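Search this site
Enter keywords

Vovora Small Kitchens Program
Progress report to the funder, second reporting period
Submitted by Skastach

1. Period covered

This report covers work done from June through September. The grant pays for a food preparation study using countertop electric steamers, with steamed buns as the main product. Work on rice and vegetables is planned for the next period and is not reported here.

2. Work completed

The test kitchen steamed 2294 buns during the period in 612 batches. Most batches held three or four buns. Larger batches were tried in June and dropped because the buns touched as they rose, and the skins tore when they were pulled apart.

All buns came from one dough recipe, supplied frozen by Nestach in two deliveries. Dough from the second delivery was slightly softer after thawing. The thawing time was shortened to make up for this, and the change is marked in the batch log.

Each batch was run as follows. Water was measured into the base, the tray was fitted, and the buns were placed with their pleats facing up. The lid stayed on for the full steaming time and for a short rest after the power was turned off. It was then set down on the table to the left of the steamer, and the buns were moved one at a time to a plate on the right. The plate was weighed before and after loading.

3. Results to date

Of the buns steamed, 69 were rejected. The reasons, in order of frequency, were torn skin on the underside, collapsed tops, and water spots from the lid. Torn skin was mostly a June problem. It became less common after the tray was lightly oiled before each batch.

Collapsed tops were linked to taking the lid off too early. Extending the rest period reduced them but did not remove them. A further extension was tested for one week in August. It gave no clear gain and made the undersides sticky, so the earlier setting was kept.

Water spots remain open. Tilting the lid away from the buns as it is lifted helps when it is done with care. A cloth liner under the lid also works, but it has to be changed between batches and adds to the laundry. A decision on the liner will be made once its cost has been worked out.

4. Transfer from steamer to plate

Transfer was added to the study at the request of the program office. The two points of interest are marks left on the bun and the time the basket stays open. Buns near the rim are harder to pick up cleanly than buns toward the center, as there is less room between the bun and the wall of the basket. Pressure against the rim can flatten one side.
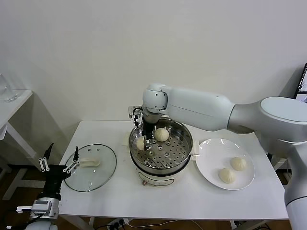
Placement on the plate has been less of a difficulty. Buns are set down with a small gap where possible, but light contact between cooled skins has not caused tearing. Contact while the skins are still hot has, and the log now includes a column for it. Side marks are graded by eye as none, slight, or clear. Two people grade each plate separately, and plates on which they disagree are looked at again at the end of the shift.

Open-basket time is being recorded from lid off to last bun out. The September figures have not been checked and are held over to the next report.

5. Equipment and supplies

One steamer was replaced in July after its heating became uneven. Trays are descaled weekly. Plate stock is adequate. The kitchen scale was checked against the reference weights at the start of each month and needed no adjustment.

6. Spending

Spending is within budget. Dough cost more than planned, and the difference was covered by the unused part of the repair line. No transfer between main budget headings is requested.

7. Next period

Finish the transfer records. Settle the lid liner question. Begin rice batches. A draft of the kitchen procedure will be sent to the Chaturvedi test kitchen for a trial run by staff who have not used it before.

Contact | Copyright Skastach | Back to top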